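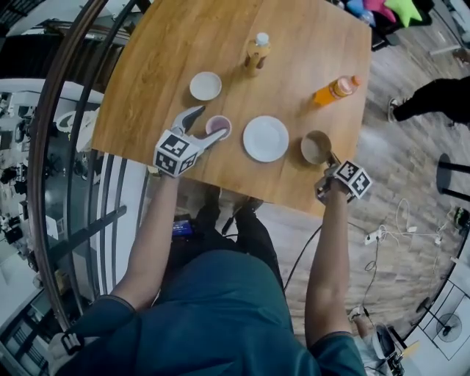 *A small cup with a pinkish-purple inside, and a light brown table.*

I gave up coffee in February, which is the wrong month to give up anything. My reasons were feeble. The tin of Garnex dark roast had gone up again, I was sleeping badly, and a quiz in a magazine had told me I was "running on fumes". I scored 60. I never found out what it was out of.

The first morning was fine. I had hot water with lemon in it and felt like a person in a dressing gown advert. By three in the afternoon I had a headache shaped like a swimming cap and had been short with a parking meter.

Tea, you'll say. I tried tea. I like tea, but I drink it for company, and at six in the morning I don't want company. So I moved on to substitutes, and there are a lot of them, all sold in brown paper bags by people with very clean kitchens. Solheim do one made of roasted barley that smells like a burnt field and tastes like the same field the following spring. Nurkari's is chicory – better, if you hold your nose and think of France. I bought 2 bags because of the offer and I still have one and a half.
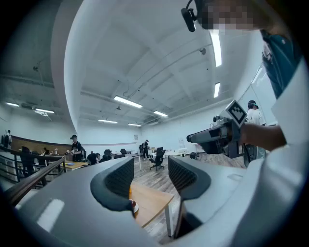

*Light wooden tabletop, white metal leg, and a bit of what might be a cup.*

Then there was the matter of the café. I've been going to Ilo on Fridays for years, and I've built a small social life on asking for the same thing at the same counter. Asking for a chicory felt like announcing a divorce. I had a hot chocolate instead, with cream, and went back for another. My sleep did not improve.

I lasted up to 3 weeks, depending on how you treat a slice of tiramisu. The notebook I was keeping says I saved £2.18, once the barley, the chicory and the hot chocolates were taken off.

The tin is back on the shelf by the kettle. If anyone wants a bag and a half of chicory, I can post it.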